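Garment handling: what changed when we filtered by grasp timing
26 February 2020

The garment work package has reached the end of its second round of training, and the result is clear enough to report before the full write-up. In short, a policy trained on a filtered subset of the hand-held demonstrations does better on jackets than one trained on everything we collected. The improvement comes almost entirely from the first grasp.

As in the first round, demonstrations were collected with hand-held grippers instead of by driving the robot arms remotely. The operator holds one gripper in each hand and performs the task directly. Each gripper carries its own camera, and the position of the tool is worked out afterwards from the video. The Rultar pipeline then converts both tracks to a common time base and writes out gripper width and pose for training. No arm is needed on site, so collection can take place in ordinary homes, on whatever surface is to hand.

The set for this round holds 1634 demonstrations that passed the tracking check. They cover shirts, trousers and jackets, laid out on beds, tables and floors. Jackets were the weak point in the first round. The policy would approach the correct edge, close too early and lift nothing, or close on the upper layer only and drag the garment across the surface.

We had put this down to a shortage of jacket data. Going back over the recordings suggested a different cause. In many demonstrations the two hands do not act together: one gripper closes on the cloth while the other is still travelling, and the order varies from operator to operator. The policy was being shown several correct answers to the same view and was settling on something between them. Shirts are light enough to forgive this. A jacket with a lining and a stiff collar is not.

The Deng filter, named after the branch it was written on, deals with this in two steps. The first finds the moment of closure for each hand from the gripper width signal. The second compares the gap between the two closures with the typical gap for that garment type and drops any demonstration that falls too far outside it. Nothing is relabelled and no images are altered. The threshold was set on shirts and then left alone for the other garments.

Both policies were trained with the same network, the same number of steps and the same image augmentation. Each was run on the Edodness two-arm cell with jackets that do not appear in the training set. A trial counted as a success if both grippers held the garment through all its layers at the end of the lift. The unfiltered policy succeeded in 20 per cent of trials and the filtered policy in 80 per cent. Folding after a successful lift was scored separately and shows no difference that we would rely on.

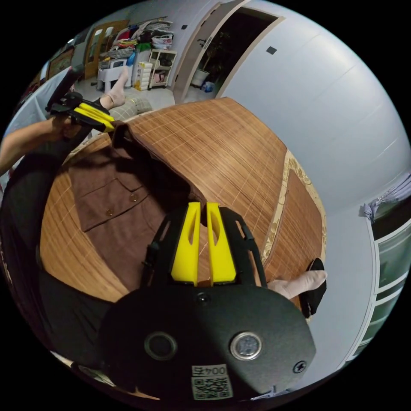 Jacket laid out on a woven bamboo mat, from the view of one hand-held gripper, with the second gripper raised at left.

Two limits should be noted. The filter needs a clean width signal, and demonstrations in which a finger leaves the camera view at closure are lost whether or not the grasp was good. It also favours the most common way of doing the task. An operator who works one hand at a time, consistently and well, will have most of their recordings removed. We intend to test conditioning on grasp order as an alternative, which would keep those recordings in use.

Patterned and woven surfaces remain a separate question. The tracking check passes them readily, but we have not yet measured whether surface texture affects the depth at which the policy chooses to close. That comparison is planned for the Jomarwood site, using 2 surfaces and the same set of test garments on each.

The filter code has been merged into the main Rultar branch and is switched off by default. Groups with their own garment data can turn it on in the conversion settings. The existing files do not need to be tracked again.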